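**Progress report to Javico, September - open day**

The open day was held in our hall as it was agreed in the work plan. We received 73 visitors, against the 60 that we promised in the application. Most came from bakeries and small food shops in the region, and they stayed longer than we had planned for.

Tormod Nordin ran the bread demonstration at the felt-covered table. The task was picking from a wicker basket with a braided loaf and a ring-shaped bun, using the two-finger gripper. We chose baked goods with glossy crusts on purpose - the visitors know this product well and they judge the handling severely.

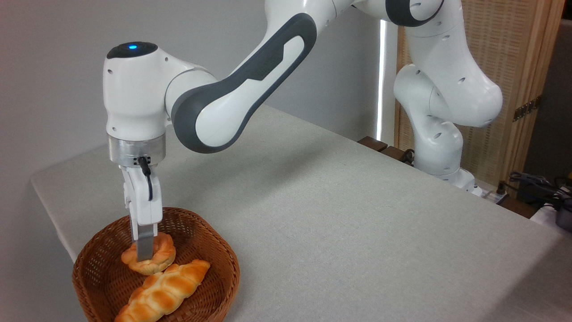

Lovisa Eklund remarked that her shop would first ask how the fingers are cleaned between batches, and only after that about the speed. Several others agreed with her. We have therefore moved the hygiene chapter forward in the plan, and Sæther will send us their cleaning requirements.

Of the visitors, 47 filled in the feedback form. The labour cost for the day was a little over budget, but the travel line covers it. We ask for your approval of this small transfer before the next payment.

Liv Fjeld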